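Getting choir clothes ready for a memorial concert

I've sung at more remembrance services than I can count, mostly with the Wakham chorus, and my black concert dress has taught me a few things. Hang it in the bathroom the night before while you shower, and the creases mostly drop out on their own. Lint goes on last, right before you leave the house (I keep a roller in the car and another in my music bag!). Throat lozenges belong in a pocket with no wrapper, or you'll crackle through the whole quiet verse.

Last April we sang for 700 people in Gatti Hall, and I stood for nearly two hours in new shoes. Wear them around the kitchen for 5 evenings first. 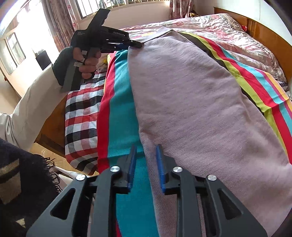

Rehearsal clothes are another matter, and I go for warm and soft every time, because church halls are freezing. Thick knits hate hangers, so fold them. A ribbed waistband like the one on this mauve knit keeps its stretch better folded, and you can smooth out those shallow wrinkles across the middle with your palm before it goes in the bag.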